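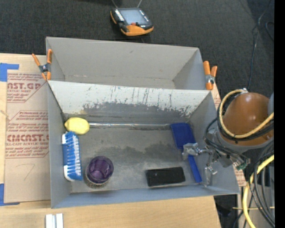 Flurnon storage bins, large, grey, set of two
Reviewed by Marcelle Riviere
19/06/2022

I've had a pair of these long enough now to have opinions, and my sister-in-law keeps asking whether she should get some for her garage, so I'm writing it all down once and she can read it along with everyone else.

First thing, they're big. I'd looked at the picture on the Tamayo site and thought, oh, shoebox and a half, lovely, two of those will sit nicely on the shelf above the washing machine. No! They went on the table and there they've stayed. If you're buying for a shelf, get the tape measure out before you order (I did not, and I'd had two cups of coffee and no excuse).

What I like is how open they are. The sides slope, so things slide towards the middle when you chuck them in, and you can get your whole hand down to the bottom without scraping your knuckles. I keep one as the dumping bin and the other one behind it for whatever I've sorted out, which means that the front one is always a muddle and the back one spends most of its life empty. Last time I looked the muddle was a scrub brush, a purple cup, a blue tool, a black block and something yellow that looked very like a lemon. Normal for our house. I've stopped asking.

Now, the wear. I've seen people giving these five stars the day they come out of the box, which is no use to anyone. Mine have had a hard life and they look it. The back wall of the front bin is the worst. The upper part is whitish and scratched all down the middle, and then lower down the white gives up in a ragged line and you're looking at scraped dark grey. The floor has gone patchy as well, darker across the middle and paler towards the front. The other bin has got off lightly, just a few reddish-brown scuffs low down on the far wall and one little dark mark. If you want something to put on show in the kitchen, I'd look elsewhere. For a workroom I couldn't care less, and I've not had a crack or a split in either of them.

My real grumble is that they don't lock together. You'd think, selling them in twos, they'd put a clip on! Push something heavy into one and it goes wandering off from its friend, and then small things drop down the gap and you're on your hands and knees on a dark carpet feeling for a screw. I tried tape (hopeless, it peeled) and then string, which I won't go into. In the end I put a spring clamp on each corner where the two bins meet, the sort with orange handles, and that's been the answer. They're a bit ugly and you do catch your sleeve on them now and then, but the bins stay put and I can whip the clamps off when I want to move things about. Solène Hamel, who I share the workroom with, thinks I should have bought proper brackets. Solène can buy the brackets.

Cleaning is easy enough. Warm water, washing-up liquid, a stiff brush in the corners. Grit likes to gather along the seam at the bottom of the back wall, so I tip the whole thing up over the outside drain and give it a bang. Do take everything out first, including whatever has rolled to the far corner, or you'll be fishing it out of the drain like I was.

I did look at the Irnitden ones before I bought these. They come with lids, which I thought I'd want, but I know myself and the lids would have been down the back of the sofa by the end of June. They were deeper too, with straight sides, and I think I'd have lost things in the bottom of them. If you need to stack your bins then they're probably the better bet, as these won't stack with anything in them.

Delivery was fine, one box, one nested inside the other, far too much paper. There was a sticker on the base of each that took an evening and a fair bit of cooking oil to get off.

Would I buy them again? Yes, I think so, and I'd order the clamps at the same time and save myself the business with the string. Four stars. It would have been five with a clip.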